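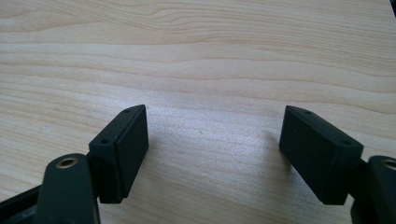 밝은색 나무 탁자 상판

보르네스 음악 기금 담당자님께

2018년 3월 4일

인디 음악 기록 및 공연 지원 사업 중간 보고

안녕하세요. 긴 겨울 잘 지내셨는지요. 지난번 통화에서 보고서는 너무 딱딱하지 않아도 된다고 말씀해 주셔서, 그 말씀만 믿고 편지 쓰듯 적어 보려고 합니다. 숫자가 필요한 대목에는 숫자를 넣었고 나머지는 저희가 지난 몇 달 동안 보고 듣고 헤맨 이야기입니다. 읽으시다가 길다 싶으시면 마지막의 '남은 일과 부탁드릴 일'부터 보셔도 괜찮습니다.

1. 공연

지원금을 받고 지금까지 작은 공연을 모두 17회 열었습니다. 장소는 대부분 보마였고, 보마 사정이 여의치 않을 때는 아얄라 2층을 빌려 썼습니다. 두 곳은 걸어서 금방인데 소리는 전혀 다릅니다. 보마는 천장이 낮아서 드럼이 조금만 세게 들어와도 노래가 묻히고, 아얄라는 반대로 울림이 길어서 말이 많은 가사는 뒤쪽에서 잘 들리지 않습니다. 처음 몇 번은 이걸 모르고 순서를 짰다가 포크 듀오가 보마에서 꽤 고생을 했습니다. 그 뒤로는 밴드가 정해지면 장소부터 다시 맞춰 봅니다. 당연한 일인데 저희는 네 번째 공연쯤 가서야 그렇게 하기 시작했어요.

유료 관객은 모두 합쳐 579명입니다. 신청서에 적었던 목표보다 적은 숫자라 마음이 편치는 않습니다. 특히 초겨울에 연 세 번의 공연은 출연진과 그 친구들을 빼면 객석이 퍽 썰렁했습니다. 다만 새해 들어서는 분위기가 달라졌습니다. 한 번 오신 분이 다음 달에 다른 분을 데리고 오시는 경우가 눈에 띄게 늘었고, 공연이 끝난 뒤에도 바로 가지 않고 음반을 뒤적이며 이야기를 나누시는 분들이 많아졌습니다. 저희가 이 사업을 시작할 때 가장 바랐던 모습이 바로 이런 것이었기에(신청서에는 '지역 청취 공동체의 형성'이라고 어렵게 썼지요) 무척 반갑습니다!

입장료는 끝까지 3,000원을 지켰습니다. 너무 싸다는 말씀도 여러 번 들었고, 출연하는 밴드 쪽에서 오히려 값을 올리자고 한 적도 있습니다. 고민이 없지는 않았습니다만 처음 보는 밴드 앞에 부담 없이 서 보게 하자는 것이 이 사업의 뼈대인지라 올해까지는 그대로 두기로 했습니다. 출연료는 입장 수입과 상관없이 지원금에서 정해진 금액으로 드리고 있으며 밀린 건은 없습니다.

2. 라덴트 음반 작업

밴드 라덴트의 첫 음반은 녹음이 끝났고 지금은 믹싱 단계에 있습니다. 실린 곡은 여덟 곡입니다. 원래 열 곡을 녹음했는데 두 곡은 밴드가 마지막에 뺐습니다. 저는 그중 한 곡을 아주 좋아해서 조금 버텨 보았으나 통하지 않았습니다. 기타와 목소리만으로 시작해서 중간에 첼로가 들어오는 느린 곡인데, 공연에서는 계속 하겠다고 하니 그것으로 위안을 삼고 있습니다.

일정은 계획보다 늦어졌습니다. 보컬이 심한 감기로 노래를 쉬어야 했고, 다시 녹음실을 잡으려니 이번에는 녹음실 쪽 날짜가 맞지 않았습니다. 그사이 밴드가 편곡을 손본 곡이 두 개 있는데, 둘 다 뒷부분이 훨씬 나아졌다고 생각합니다. 특히 마지막 곡은 데모에서 후렴을 네 번 되풀이하고 끝났던 것이 지금은 후렴 한 번 뒤에 긴 연주로 이어집니다. 처음 들었을 때 저희 사무실 사람들이 모두 말이 없어졌는데, 좋은 뜻의 침묵이었습니다.

믹싱은 로사우라 카스타뇨 씨가 맡아 주고 계십니다. 작업 방식이 꼼꼼하셔서 파일이 한 번 올 때마다 메모가 길게 따라옵니다. 어느 마디에서 심벌을 줄였는지, 숨소리를 왜 남겼는지까지 적어 주시는 덕분에 밴드도 많이 배우고 있습니다. 지난주에 받은 두 번째 믹스에서는 베이스가 앞으로 나오면서 전체가 단단해졌고, 대신 코러스가 조금 멀어져 그 부분만 다시 부탁드렸습니다. 마스터링까지 마치면 6월에 발매할 수 있을 것으로 보고 있습니다.

3. 구술 기록

이 도시의 작은 공연장과 음반 가게를 기억하는 분들의 이야기를 모으는 일은 세 갈래 사업 가운데 가장 느리고, 솔직히 말씀드리면 제가 가장 아끼는 일입니다. 지금까지 열한 분을 만났습니다. 예전에 가게를 하셨던 분, 포스터를 그리던 분, 십 대 때부터 공연장 문 앞에서 표를 받으시던 분까지 사연이 모두 다릅니다. 한 시간을 약속하고 가면 보통 세 시간이 지나서야 일어나게 됩니다.

녹취를 글로 옮기는 데 생각보다 손이 많이 갑니다. 사람 이름과 밴드 이름이 쉴 새 없이 나오고, 같은 공연을 두고 기억하시는 해가 서로 다르기도 합니다. 저희는 어느 한쪽을 고치지 않고 말씀하신 그대로 둔 다음 각주를 달기로 했습니다. 옛 전단지나 표가 남아 있으면 날짜를 맞춰 볼 수 있는데, 그런 자료는 대개 이사할 때 버리셨다고 해서 듣는 저희가 더 아쉬워하곤 합니다. 글로 다 옮긴 것이 여섯 분이고, 나머지 다섯 분은 초벌만 되어 있습니다.

이 기록은 작은 책자로 묶을 예정입니다. 신청할 때는 웹에만 올리겠다고 했는데, 이야기해 주신 분들 가운데 손에 쥘 수 있는 것을 원하시는 분이 많아 계획을 조금 바꾸고 싶습니다. 웹 공개도 예정대로 합니다.

4. 예산

항목별 지출표는 따로 보내 드린 파일에 있습니다. 크게 보면 공연 항목은 계획대로 쓰이고 있고, 녹음 항목은 녹음실을 다시 빌리면서 조금 넘쳤으며, 홍보 항목은 많이 남았습니다. 홍보비가 남은 것은 포스터를 크게 찍는 대신 손바닥만 한 엽서로 바꾸었기 때문입니다. 엽서는 카페와 책방에서도 흔쾌히 놓아 주셔서 포스터보다 멀리 갔습니다. 남은 홍보비 일부를 구술 기록 책자의 인쇄비로 옮길 수 있을지 여쭙습니다. 전체 금액은 그대로이고 항목만 바뀌는 것입니다.

5. 어려웠던 점

잘된 이야기만 적으면 담당자님도 심심하실 것 같아 몇 가지 덧붙입니다. 우선 공연 날짜를 너무 늦게 알렸습니다. 열흘 전에야 출연진을 발표한 적도 있는데, 관객이 적었던 초겨울 공연이 모두 그 경우였습니다. 요즘은 적어도 한 달 전에 알리고 있습니다.

출연 밴드의 성격이 한쪽으로 쏠린 것도 아쉽습니다. 돌아보니 기타 밴드가 대부분이고 전자음악이나 재즈 쪽은 손에 꼽힙니다. 저희가 평소 듣고 다니던 범위에서 섭외를 하다 보니 그렇게 되었습니다. 봄 공연부터는 출연진 추천을 관객에게도 받기 시작했고, 벌써 저희가 이름조차 몰랐던 팀을 여럿 알게 되었습니다. 그중 두 팀에는 이미 연락을 드렸습니다.

6. 남은 일과 부탁드릴 일

앞으로 열 공연은 4회가 남아 있고, 마지막 회는 라덴트의 음반 발매 공연으로 꾸미려고 합니다. 장소는 아얄라로 생각하고 있습니다. 첼로가 들어오는 곡이 있어서 울림이 긴 쪽이 어울릴 것 같습니다.

기금 쪽에서 확인해 주시면 좋을 것은 두 가지입니다. 홍보비를 인쇄비로 옮기는 건, 그리고 음반 뒷면에 들어갈 보르네스 로고의 최신 파일입니다. 로고는 디자인을 넘기기 전에 받을 수 있으면 가장 좋겠습니다.

혹시 시간이 되시면 공연에 한번 들러 주세요. 초대권을 미리 빼 두겠습니다. 맨 앞줄은 소리가 크니 가운데쯤 자리를 잡으시고, 끝나고 나서 차라도 한잔하며 못다 쓴 이야기를 들려드릴 수 있으면 좋겠습니다.

늘 고맙습니다.

사업 운영팀 드림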